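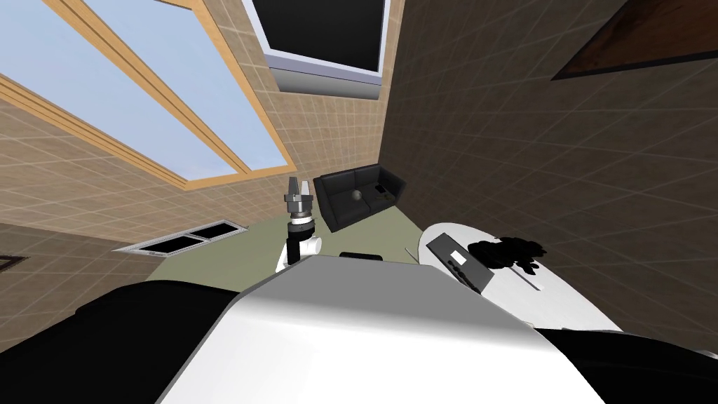 How much salt is in a bowl of dining hall soup?

More than I would have guessed. The soups I looked at ran from 143 milligrams of sodium a bowl up to 1,298, and the saltiest one was a vegetable soup I'd been eating all fall because I thought it was the healthy choice.

So that's my project for Nutrition and Society, and I should say right away that I'm a soup person. I came to Stateck planning to study creative writing (I still am!) and signed up for this class to get my science credit out of the way. Then we did the unit on sodium and I went straight to Fosgate Hall for lunch, got my usual, and stood there reading the little card next to the pot for the first time ever.

What I did

Fosgate puts out two soups at lunch and two at dinner, and they rotate. I wrote down the sodium from the card for every different soup I saw in October, which came to 11. I only used the cards. I didn't test anything in a lab, and I wouldn't know how. The cards list a bowl, so I went with a bowl, even though plenty of people take the cup size or go back for seconds (me, usually the corn chowder).

I also asked Dorottya Major, who runs the soup station, if I could come by in the afternoon when it's slow and ask her some questions. She gave me most of an hour and a roll.

What I found

The middle of my list, the soup with five above it and five below, was chicken noodle at 797 milligrams. I had it pegged as the worst one before I started. The low end was a tomato and white bean soup they make from dry beans and plain crushed tomatoes. The high end was the vegetable.

Dorottya wasn't surprised at all. She told me the vegetable soup starts with a base, a paste that comes in a tub from a supplier called Bognár, and the base is salty before anybody adds a thing. The bean soup gets no base. She salts it at the end, tastes it, and stops. I asked if they could do all of them that way and she laughed and said sure, if I wanted to come in at five in the morning and roast bones.

The other thing she told me is that people complain about the bean soup. They say it tastes flat. I tried it right after that and I kind of agreed, but by the third time that week I liked it a lot, with lemon and a ton of black pepper. I can't prove my taste changed, that's just one person and I wanted it to work.
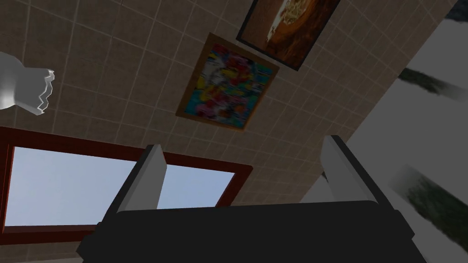
Figure 2. Gripper with its two fingers open, tiled wall behind.

Problems with my project

The cards could be off. Dorottya said they're figured from the recipe, and if a cook has a heavy hand that day, the card doesn't know about it. Also, I missed a few dinners when I had rehearsal, so there may be a soup or two that I never saw. My roommate swears there was a mushroom barley and I have no record of it.

I wanted to compare Fosgate with the café over in Nirkenthorpe, the one by the bus stop, but they don't post sodium and the person at the counter didn't have it. I dropped that part.

And I didn't look at crackers or bread, which I probably should have. I always have crackers.

What I'd do next

I'd like to try a blind tasting with the vegetable soup, one pot with the regular amount of base and one with half. Dorottya is willing if it's during a slow week. I'd also move the nutrition cards to the front of the pots, because right now you have to lean over the ladle to read them, and I went a whole year without doing it.

I'm still eating the vegetable soup, by the way. I get the cup now.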